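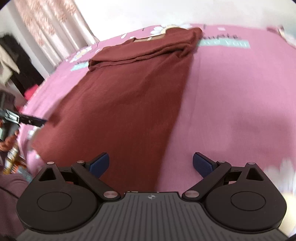 Storing Knits and Heavy Tops Through the Summer

Posted 15 August 2026 by Mitali Fakir

Most damage to sweaters happens while they are put away. Moths get the blame, but stretched shoulders, set-in creases and yellow marks at the neck are more common, and they come from the way the clothes were washed and stacked in spring. If your knits are already in a box, August is a good month to open it and check.

Wash before you store

Anything that has been worn, even once, gets washed. Body oil and spilled food don't show at first, but they darken over a few months and they attract insects. Turn the sweater inside out. Use cool water and a small amount of mild detergent. Skip the fabric softener, which leaves a coating on wool.

For hand washing, fill the basin first, then add the sweater and press it down. Leave it for 5 minutes. Don't rub or wring. Drain, press the water out against the side of the basin, and rinse until the water runs clear. Roll it in a dry towel and kneel on the roll. Then lay it flat on a rack or a second towel, pull the cuffs and hem back to shape, and turn it over the next morning.

It has to be fully dry before it goes in a box. Check the underarms and the ribbing at the hem, which dry last. A thick cotton sweater can feel dry on the outside and still be damp at the seams.

Folding

Never hang a knit for the season. The weight pulls the shoulders into points and the body gets longer.

A bed is the best place to fold because you can lay the whole thing out. Put the front face down and smooth it from the middle toward the sides. Fold one side in to the middle of the back, with the sleeve laid straight down along the body. Do the same on the other side. Then bring the hem up in two or three loose folds, depending on how deep your drawer is. Keep the folds loose. A sharp fold that sits for months leaves a line you will have to steam out.

Long sweaters and tunics do better rolled. Start at the hem and roll toward the neck. Put a sheet of white tissue inside if the yarn is dark and the one next to it is light.

T-shirts can go in the same way but they forgive more. I file mine upright in the drawer so I can see each one.

Stacking

Heaviest on the bottom, no more than 5 to a stack. Beaded or embroidered pieces get their own layer with an old pillowcase over them. Don't pack the box tight. You should be able to slide a hand down the side.

Containers

Cotton bags and lidded cardboard boxes let air through, and either one is fine in a dry closet. Plastic tubs are better in a basement or anywhere with mice, provided the clothes went in dry. I use the Gredberg tubs with the clip lids, and a couple of older Mumlow ones that have lost a clip and are held shut with a strap. Avoid dry cleaner bags. They cling and trap moisture.

Line any wood drawer with plain paper. Raw wood can stain light fabric.

Cedar and lavender

Cedar blocks smell nice and help a little in a small closed space. When the smell fades, sand them lightly with 100 grit paper. Keep them off the fabric itself, since the oil can mark it. Lavender bags need replacing every year. Neither one will get rid of moths you already have. For that, seal the sweater in a bag and freeze it for a week, let it come back to room temperature, and shake it out outdoors.

Pilling

Deal with pills before storage. Lay the sweater on a hard surface, hold the fabric taut and work a sweater comb in one direction. Go easy at the elbows where the yarn is thin. Battery shavers are quicker but will cut a hole if there is a bump under the fabric, such as a seam or a button.

Labels

Write what is in the box on the short end, which is the end that faces out on the shelf. Masking tape and a marker will do.

From readers

Anoma Majumder writes that she keeps a spare button and a length of matching yarn in a coin envelope and puts it inside each folded cardigan. She also airs everything on the bed for an afternoon in the middle of summer and refolds it on different lines.

Next: getting candle wax out of a tablecloth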